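Courses > Robotics Lab > Course Notes > Unit 6: Comparing End Effectors

Tagged: grippers, wrist cameras, lab handouts

Unit 6 handout: Comparing two grippers on the same arm

Prepared by Socorro Echeverri. Lab sections: Kasun Gunawardena and Nilton Palomino.

Read this before your lab section. Bring your notebook and the results sheet from Unit 5.

1. What we are comparing

The lab has two grippers that fit the same wrist plate. The first is the Gonska, a parallel gripper with flat pads. The second is the Clivach, which has round fingers. Both are driven by the Zostevau controller you used last unit, so the commands are the same and only the settings file changes. Load the right settings file. A Gonska file on the Clivach will close it too far and trip the current limit.

The question for this unit is narrow. Given the same arm, the same controller and the same objects, which gripper picks up soft items more often, and what can the wrist camera tell you while it does so? We are not comparing price, weight or looks. If you have opinions on those, put them in the last section of your report.

2. Terms used in this unit

Attempt: one full cycle, from the ready pose, down to the object, close, lift, and back to the ready pose.

Hold: the object is still in the fingers when the arm is back at the ready pose.

Slip: the object left the table and was dropped before the ready pose.

Miss: the fingers closed and the object never left the table.

Void: the attempt was stopped by a person or by the controller. Voids are written down but left out of the rate.

Students mix up slip and miss every term. If any part of the object stayed on the table the whole time, it is a miss, even if the rest of it was lifted.

3. Why soft items are hard

A wooden block has one width. You can measure it, set the closing distance and get the same contact each time. Cloth and fur-like fabric have no fixed width. The fibers press down under the fingers, and the first part of the closing motion only squeezes air out. The motor current rises slowly, so a threshold that works for the block will fire too late or never fire at all.

Flat pads spread the force over a wide area. Round fingers touch along a narrow line, so the pressure is higher for the same motor current. In theory this helps a round finger bite into thick material. It also means that a small error in angle moves the contact line, and the item can roll out. Both effects show up in practice, and your job is to find out which one matters more at the settings we use.

4. What the wrist camera sees

The camera sits close to the fingers. That gives a good view of the contact area and a poor view of everything else. It also means that the fingers themselves take up part of every picture, and the software has to work with what is left.

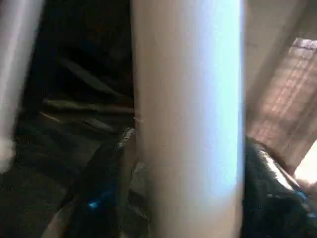

Occlusion is the main thing to plan for when you choose a camera position. A detector that was trained on clear views of whole objects will do badly when a finger covers the middle of the object. With a round pale finger filling roughly a third of the image width, a dark shaggy item shows up as separate pieces on either side, and the software may report two objects. The band of white fibers along the top of the dark material is more useful than the dark bulk under it, because the contrast gives the edge finder something to follow. Focus matters too. The finger edges are soft at this distance, so do not try to measure the opening from the picture. Read it from the controller.

Exposure is the other setting to watch. A bright patch near the border can pull the automatic exposure down and leave dark fabric with no detail. Lock the exposure at the ready pose and leave it locked for the whole run. Write the value in your notebook.

5. Procedure

Work in pairs. One person runs the arm, the other keeps the record. Swap when you change grippers.

a. Mount the gripper and tighten the wrist plate screws. Have Kasun or Nilton check the plate.
b. Load the matching settings file and home the fingers.
c. Lock the camera exposure.
d. Run the practice object until you get a clean hold.
e. Run the test set. Put each object back in a different position and turn it before the next attempt.
f. Save the log before you power down the controller.

Do not adjust the closing threshold in the middle of a run. If you think it is wrong, finish the run, make a note, and start a new one.

6. Sample numbers

Octavio Cárdenas ran the Clivach on soft items for 200 attempts with no voids. He recorded 111 holds. The hold rate is 111 divided by 200, or 55.5 percent. The other 89 attempts were slips and misses, and his log did not separate them. That makes the result hard to use. A slip points to force or finger angle. A miss points to position, and often to the camera. Keep them in separate columns.

7. What to hand in

The results sheet for both grippers, the log files, and a report of 2 pages. The report should state the hold rate for each gripper, give slips and misses separately, and say which wrist camera problems you ran into. Include one picture where the detector was wrong and explain what it should have reported.

Reports go in the Sani folder for your section by Sunday. Yhon Escobar grades this unit, so questions about marks go to him.

Reading for next time: Unit 7, force thresholds and slip detection, sections 1 through 3.

Contact the Robotics Lab | Copyright Robotics Lab Course Notes | Back to top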